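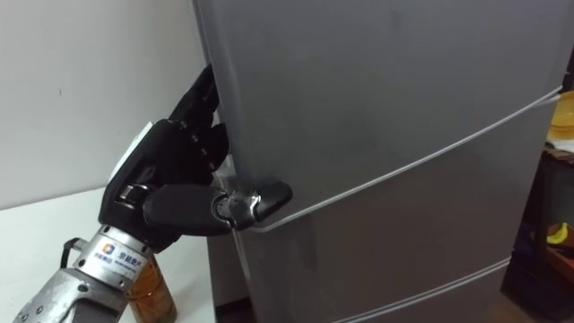

Page last changed: Sunday, 6:00 p.m.

Newsroom > Press Releases > Community Programs

PLUSTOW HOUSING TRUST OPENS APPLICATIONS FOR REFRIGERATOR REPLACEMENT PROGRAM

Eligible renters and homeowners may apply from April

PLUSTOW — The Plustow Housing Trust today announced a program that will replace aging refrigerators in lower-income households across its service area at no cost to the residents. Applications open in April and will be accepted until all places in the first round have been filled.

The first round will cover 1,219 households. Each will receive a new full-size refrigerator, delivery to the kitchen, and removal of the old appliance. Riedl, the Trust's long-standing maintenance contractor, will carry out deliveries. Tindetti will handle the collection and recycling of old units, including the safe recovery of refrigerant and insulating foam.

"An old refrigerator runs day and night, and the household pays for every hour of it," said Shanthi Talukder, Director of Resident Services at the Plustow Housing Trust. "Many of our residents have told us that they know their appliance is costing them money and that they have no means of replacing it. The program is meant for those families."

The announcement follows a pilot held last year in 120 apartments at the Zultano Court development. Residents in the pilot were asked to keep a record of their electric bills for six months after delivery, and their comments were used in setting the terms of the full program. Several changes were made as a result. Residents may now choose the side on which the door opens, and delivery windows have been shortened so that working households do not need to set aside a full day.

To qualify, a household must meet the Trust's published income limits and have a working or non-working refrigerator that is at least 10 years old. Renters will need written consent from the property owner if the existing appliance belongs to the owner. The new refrigerator will remain with the home in such cases, and owners must agree not to raise the rent on account of it. Homeowners may apply directly. Freezer chests, wine coolers, and second refrigerators kept in garages or basements are not covered.

The Trust has reserved 100 places for households in which a resident must keep medicine cold. These applications will be reviewed ahead of others, and no medical records need to be sent with the form. A signed note from a pharmacist or clinic is sufficient.

"We have tried to keep the paperwork short," Ms. Talukder said. "The form is two pages long, and our staff will complete it over the telephone with anyone who prefers to apply that way."

Residents are asked to empty and unplug the old appliance on the morning of delivery and to clear a path to the kitchen. Crews will level the new unit, check the door seals, and leave a printed guide to temperature settings. Food should be returned to the refrigerator only after it has reached its set temperature — the guide explains how to check this with an ordinary thermometer.

Application forms will be available at the Trust's main office and at all branch offices. Applicants will be notified of a decision by mail.

About the Plustow Housing Trust

The Plustow Housing Trust is a nonprofit organization that owns and manages affordable rental housing and offers home repair assistance to qualifying homeowners.

Media inquiries: Office of Resident Services, Plustow Housing Trust

This site uses cookies to remember your settings and to measure visits. By continuing to use this site, you accept our use of cookies. Accept | Manage settings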